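I have been carrying a paper notebook since August, and I would like to put in a good word for it, even if I am the last person in the world to get around to it. My daughter gave it to me after I missed her recital (the date was in my phone, and my phone was in my coat, and my coat was in the car). I thanked her and figured I'd use it for a week.

Well, I have filled 200 pages! Most of it is nothing much. Grocery lists, a neighbor's recipe for pickled beets, the name of a tune I heard at the bakery and still can't find. But I remember these things now, and I used to lose them by suppertime.

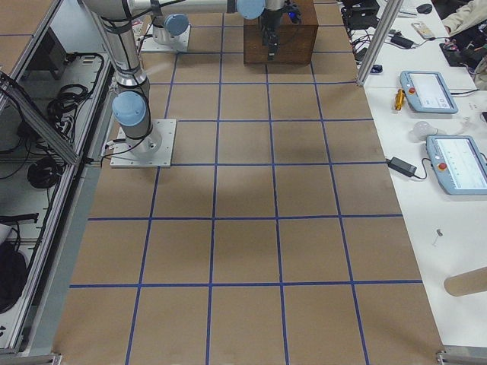
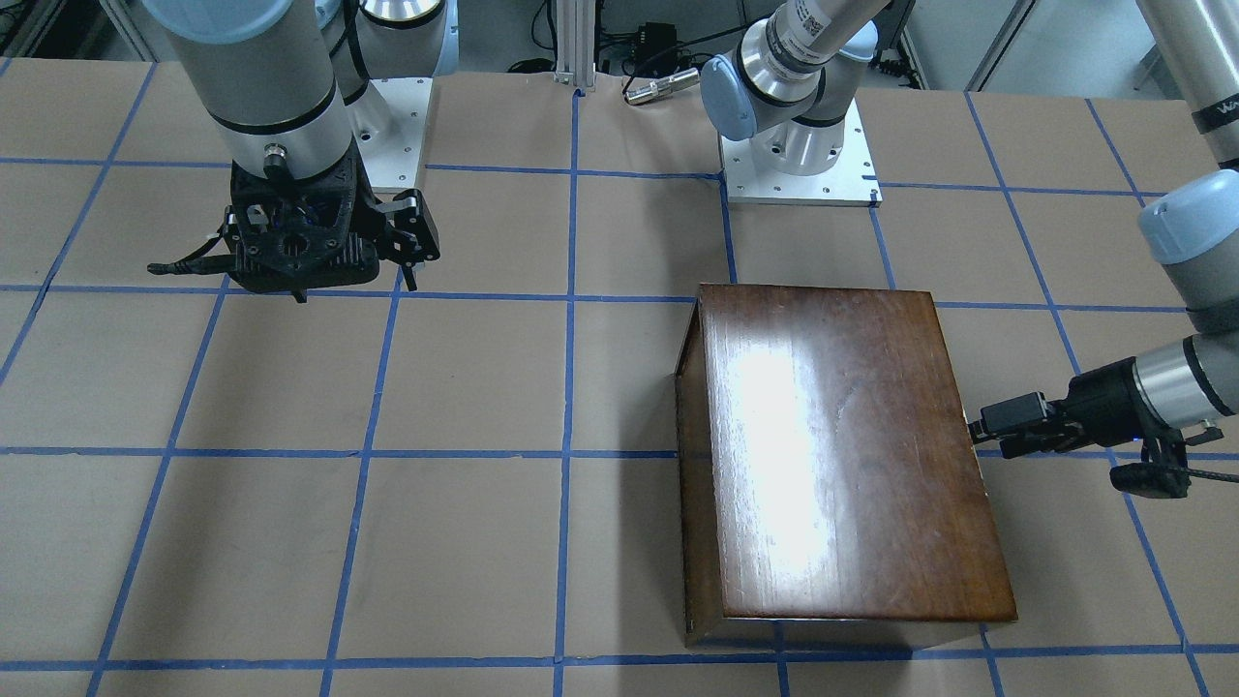

What I like best is how slow it is. When I type, I put down whatever comes along, and I never look at it again. With a pen my hand gets tired, so I have to decide what I really mean before I start. My old friend Hauke Hamann has written in notebooks all his life, and he told me years ago that crossing a word out is half the pleasure. I laughed at him then, and I owe him an apology.

I know a phone can hold 4,000 notes and find any one of them in a second. Mine did, and I'm still grateful for the grocery reminders. But I have never once sat down on a rainy evening with a cup of tea to read through my phone, and I have done that with the notebook three times this month.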